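Robotics Software / Papers / Full Text

Home Papers Authors Archive Search

Sernura: Tracking Held Cups from Wrist Views in Two-Handed Manipulation
Lindalva Medeiros, Gisela Kleinschmidt
Revised version received March 6, 2025

4. Held-Object State Estimation

4.1 Problem setting

The planner described in Section 3 treats a cup as belonging to one of three classes at any time: resting on a surface, held by the left hand, or held by the right hand. Each class carries a different motion model. A resting cup is fixed in the world frame. A held cup is fixed in the frame of the hand that holds it, up to a small slip term. The task of the estimator is to keep both the class label and the cup pose current, so that the planner never has to query raw images.

Two kinds of views are available. Each wrist carries a camera that looks past the forearm toward the fingers, and one further camera is mounted on the head. The wrist views move with the arm and may be rolled by a large angle with respect to gravity. All images are rendered by Dradico, our kitchen simulator, and passed to Sernura over the Pinport message layer. The estimator has no access to simulator ground truth at run time. Ground truth poses are logged separately and used only for scoring.

We restrict the object set to rigid cups without handles. This removes one source of pose information, as rotation about the cup axis cannot be observed from the shape alone. We therefore estimate five degrees of freedom and leave the axial angle at its last value. For the pouring and placing tasks considered in this paper the axial angle has no effect on the goal test.

4.2 Gravity-free image processing

An earlier version of the detector rotated each wrist image so that the estimated gravity direction pointed down before running the segmentation network. The rotation was computed from the arm joint angles. It worked well when the wrist was near level and poorly when it was not, as the corners of the rotated image were filled with padding and the padding border was sometimes labeled as a rim. It also tied perception to the joint state stream, which arrives on a different clock. 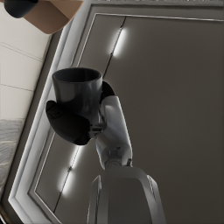
We dropped the rotation step. The network now takes the wrist image as rendered and predicts a per-pixel label over four classes: finger pad, arm shell, cup, and background. Training images are drawn with the full range of wrist roll that the planner can command, so the network sees cups at every in-plane angle. Gravity enters later, at the fitting stage, and only for cups that are labeled as resting.

The finger pad and arm shell classes are useful for two reasons. First, their pixels can be masked out before the cup contour is extracted, which prevents the pad boundary from being read as part of the cup wall. Second, the arm geometry is known, so the predicted shell mask can be compared with a mask drawn from the kinematic model. If the two disagree by more than a fixed overlap threshold, the frame is marked as stale and is not used for an update. In practice this test catches late joint messages, which would otherwise appear as sudden cup motion.

Low contrast between a dark cup and a dark pad remains the hardest case for segmentation. Both surfaces are matte or nearly so, and the contact line between them may have almost no intensity step. We did not try to solve this in the network. The fitting stage described next accepts contours with missing parts and gives the contact region no weight.

4.3 Rim-first fitting

The cup pose is fitted in two steps. In the first step an ellipse is fitted to the visible rim pixels. The rim is a circle in space, so the ellipse gives the rim center and the cup axis up to a two-way ambiguity, provided the rim radius is known. The radius is read from the object table. In the second step the side walls are projected under both axis candidates and compared with the cup mask. The candidate with the lower residual is kept.

The order of these steps matters. Fitting the walls first, or fitting the base and the rim together, gave unstable results when a finger covered the lower part of the cup. The thumb pad is large in comparison with the cup, and in many wrist views it sits between the camera and the base (Figure 4). The rim is usually clear of the hand in the same views, and in an upright cup the inner wall gives a second edge that helps reject false ellipses.

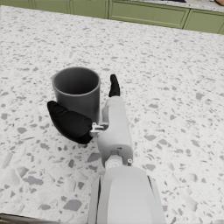
Figure 4. Gray cup on the speckled countertop, with the larger finger pad in front of its lower left side and the smaller pad to its right. The open rim is visible; the base is largely hidden.

Let e be the vector of rim residuals and w the vector of wall residuals. The cost for a candidate pose x is

C(x) = a |e(x)|^2 + b |w(x)|^2 + g(x)

where a and b are fixed weights and g is a support term. For a resting cup, g penalizes any tilt away from the support normal and any gap between the base and the support plane. For a held cup, g penalizes change in the hand-relative pose since the last accepted update. The term is set to zero during class transitions, as neither prior can be trusted while the fingers are closing or opening.

Speckled stone tops cause a particular type of false edge. The chips have rounded or sharp outlines, and a large chip near the camera may have a contour of similar size to part of a rim. Most of these are removed by the cup mask. The remaining ones are handled by requiring that rim pixels be connected along the fitted ellipse over a minimum arc. We tested a version of the scene with a plain gray top and found that the arc test could be relaxed there, but we kept the stricter value for all runs reported in Section 5.

4.4 Class switching

A cup changes class when the evidence for a new motion model exceeds the evidence for the current one over a short window. The window length is 400 ms. A shorter window caused the label to switch during the small rocking motion that follows first contact. A longer window delayed the lift, as the planner waits for a held label before it commands upward motion.

Evidence is computed from three signals: the fitted cup motion, the hand motion, and the finger joint load. Finger load alone is a poor cue. A pad may press against a cup that is still supported by the counter, and a compliant pad may show low load while holding a light cup. We use load only to permit a switch to a held class. The switch itself depends on the agreement between cup motion and hand motion during a short test lift, whose height is set in the task file.

Release is treated in the same manner with the roles reversed. The hand opens, moves back by a small fixed distance, and the estimator checks that the cup did not follow. If it did, the planner closes the hand again and repeats the placing motion from the last waypoint above the surface.

4.5 Two cups at once

When both hands are in use, each hand owns at most one cup track. Track ownership is stored in the estimator and is published with each pose message, so that a wrist camera which sees the other hand's cup can add to the correct track. This situation is common in pouring. The receiving hand holds one cup upright while the other hand tilts a second cup, and the two rims may be close together in the view (Figure 5).
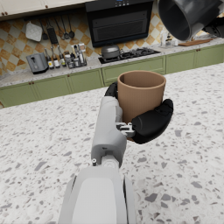
Figure 5. Tan cup held upright over the island countertop, with a second hand holding a tilted gray cup at upper right. The gray cup is partly outside the view.

Cup color is not used for data association. The object table does hold a color entry, but the rendered color shifts under different light settings and several cups in the table share nearly the same gray. Association is done by predicted position. Each track is projected into the current view, and a detected contour is assigned to the track with the smallest normalized distance. Contours that fall outside the gate of every track start a new track in the resting class, subject to a support plane being present below them.

A cup that is clipped by the image border needs separate care. The ellipse fit is biased when one end of the rim is missing, and the bias tends to pull the center toward the visible side. We flag any rim whose pixels touch the border and reduce its weight a in proportion to the missing arc. If another camera has an unclipped view of the same cup within the same Pinport time slot, the clipped view is dropped. The dropped view is still logged, with its flag, for later review of the gating rule.

Kinematic collision checks between the two hands run in the planner and use the fused cup poses from both tracks. We inflate each cup by a margin that grows with the track covariance. A poorly seen cup thus takes up more room in the planner's model, and the hands move apart until a better view is found. This behavior can stall a task when both rims are hidden at once. A timeout returns both arms to their last common waypoint.

4.6 Data and training

The segmentation network was trained on renders of the Camargo kitchen, a layout built for this work with an island, a back counter, base and upper cabinets, and a cooktop. The object table lists 36 cups that differ in height, wall taper, and surface color. Episodes were generated by a scripted policy and then replayed with changes in light level, camera placement, and cup selection. The training set contains 1257 episodes. Evaluation uses 6 task scripts that were held out from training, including two in which a cup is carried away from the counter area.

Network weights were frozen in July, before the class switching rules reached their present form, so changes to the rules did not affect the segmentation output. All fitting weights and gate sizes were set on the training episodes and held fixed across tasks. The full parameter list is given in Appendix B, along with the message definitions needed to run the estimator apart from the planner – the two share only the track and ownership messages.

Contact the editors | Copyright remains with the authors | Back to top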